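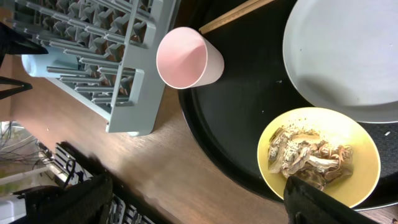

Coreopsis flopping by midsummer – cut back or leave?

naa_opoku
Second year coreopsis, full sun, clay. Got 8 plants from Collitz, all looked great in June and now every one of them is lying on the path. Still blooming a little at the ends. Do I chop them or just wait for fall? Don't want to lose the seed heads, the finches go nuts for them.

ridgeroad
Chop. Take off a third, water once, leave it alone. Mine rebloomed by September last year.

pottingbench4
What are you feeding them? Flopping is nearly always too much food. Or shade but you said full sun.

naa_opoku
Fomen granules in spring and again in June. Bag said twice.

pottingbench4
There you go. Bag always says twice lol. Mine get nothing, just a bit of leaf mold, and they stand up fine.

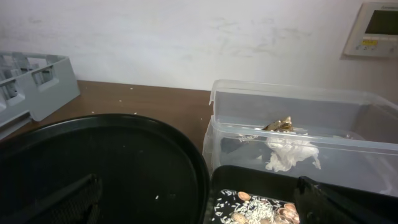 Anyway I'd skip feeding completely next year and see. Clay has plenty in it already.

ridgeroad
Disagree that its only the food. Tall kinds flop on clay no matter what, esp after a storm. Which variety?

naa_opoku
Tag says Nyarko. Supposed to stay at 2 feet. They are not 2 feet.

mossy_step
I have Nyarko and it never stays short for me either. Don't cut by a third, thats too timid. Take it down to the new leaves at the base. Looks awful for a bit and then it's the best plant in the yard.

ridgeroad
In this heat? No way. I did that once and lost 4 of them. A third is plenty.

mossy_step
Did you water after? I water every other evening till theres fresh growth. Never lost one

ridgeroad
Yes I watered. Crowns rotted. Clay.

pottingbench4
Could do half of them each way and compare. Leave a couple uncut at the back for the birds too.
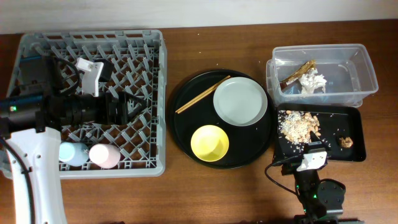 And stake those with something, even twigs. I use the Urnier hoops but they're pricey for what they are – string works.

naa_opoku
OK doing half and half. Cutting the ones on the path by a third tonight, the others hard once it cools off. Back ones stay for the finches. No more Fomen.

mossy_step
Divide them in spring too, if the middles are bare. Mine get woody in the center by year three.

naa_opoku
Will chekc. Thanks all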